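ダリアの球根の冬越しと植え付けまで 話す人用メモ
2023年1月10日 Florgate園芸教室

はじめに
・あいさつは短く。資料が全員に渡っているか確認。
・今日は、掘り上げた球根を春まで保管して植えるところまでを話す。花の仕立て方と切り花の扱いは次回に回す。
・最初に手を挙げてもらう。去年の秋に掘り上げた人、土に入れたままの人。入れたままの人が多ければ、マルチングの話を長めにする。

掘り上げについて(もう終わった人が多いので手短に)
・霜で葉が黒くなってから掘る。茎は10センチほど残す。
・ダリアは首の部分に芽がつく。サツマイモのようにイモの途中から芽が出ることはないので、首が折れたものは太くても芽が出ない。ここはゆっくり話す。毎年質問が出る。
・水洗いするかどうかは人による。私は粘土質の畑のものだけ洗う。洗ったら日陰で数日乾かす。

保管
・目安は5度から10度。凍らせると溶けて腐る。暖房の入る部屋に置くとしなびる。
・入れ物は段ボールか発泡スチロール。発泡の場合はふたを少しずらす。
・詰めるものはバーミキュライト、もみ殻、おがくずのどれでもよい。Risside農園の区画では、もみ殻だけで冬を越している人もいる。もみ殻は乾きやすいので、そのぶん見回りを増やす。
・バーミキュライトの値段を聞かれたら、Dimarの小袋で590円と答える(暮れに買ったときの値段。今は変わっているかもしれないと付け加える)。
・品種名の札は茎に結ぶ。箱に書くだけだと、分けるときに混ざる。私は鉛筆で書いている。油性ペンは春には薄くなっていた。

1月の点検(今日の中心)
・月に一度、箱を開けて触る。
・しわが寄っているもの:霧吹きで詰め物を軽く湿らせる。球根に直接たっぷりかけない。
・柔らかくてにおうもの:その部分を健全なところまで切り、切り口を乾かす。首まで茶色ければ捨てる。
・表面に白いカビだけのもの:拭き取って風に当て、詰め物を替える。
・ここで実物を回す。よい球根と、しなびた球根。戻ってきたら札を確かめる。

分球
・芽が見えてからのほうが失敗が少ない。慣れない人には3月まで待つよう勧める。
・はさみは1株ごとに消毒する。ウイルスの話を少し。葉にモザイク模様が出た株は増やさない。
・1片に芽が1つあれば足りる。欲張って小さく分けすぎると、初めの伸びが弱い。
・「Abreu」という名前で配っている赤い株は、首が細くて折れやすい。2つに分けるくらいでやめておく。

植え付け
・このあたりでは遅霜の心配がなくなってから。寒い場所なら5月に入ってからでも間に合う。
・穴は深さ15センチほど。芽を上に向けて横に寝かせ、支柱を先に立てる。後から立てると球根を刺す。
・株間は大輪で100センチほど。狭いと思う人が多いが、夏の風通しがまるで違う。
・芽が地上に出るまでは水をほとんどやらない。鉢植えも同じ。
・ナメクジは出たばかりの芽を食べる。夜に見回る。

土に入れたままの人へ
・水はけがよく、土が深くまで凍らない場所なら越せることもある。
・株元に落ち葉やわらを厚めに敷く。雨が続くときは上に板かシートをかける。
・4月に芽が出なくても、すぐには掘り返さない。

よくある質問
・鉢のまま越冬できるか:できる。地上部を切り、水を止めて、鉢ごと雨の当たらない場所へ。
・種から育てられるか:できるが、親と同じ花にはならない。
・去年買って植えそびれた球根は使えるか:首を見て、硬ければ春に試す。

終わり方
・時間が余ったら、箱を持ってきた人の球根をその場で見る。机に新聞紙を敷く。
・分けてほしい品種がある人は、帰りに用紙へ記入してもらう。 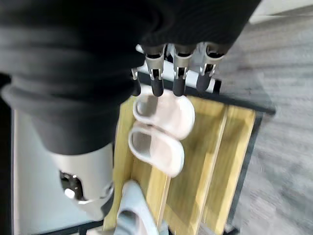 ・用紙は春の植え付けの回でも受け付けると伝える。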